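# Part-time kitchen assistant, Durmont Community Meals

Durmont Community Meals is hiring a part-time kitchen assistant for our Flastau Street site. The job is 2 evening shifts a week plus Saturday mornings.
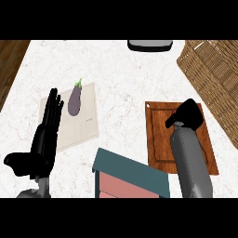
We cook for 83 households, most of them older people living alone. You will wash and chop vegetables, portion meals, label containers and clean down at the end of each shift. On Saturday you will also help load the delivery van. Trays can weigh up to 50 pounds, and we lift the heavy ones in pairs.

**You need:**

- a current food handler card, or to get one in your first month (we pay the fee)
- to be on your feet for a full shift
- enough English to read allergy labels

Kitchen experience is welcome but you don't have to have it. A driver's license is useful.

Pay is $600 every two weeks, with a meal on each shift. The job starts in April and runs through the end of the year, with a chance of renewal.

To apply, pick up a form at the Flastau Street front desk or at the Sarpong Library. Resumes are fine too. Tell us which evenings you can't work. Interviews are held at the kitchen and take half an hour.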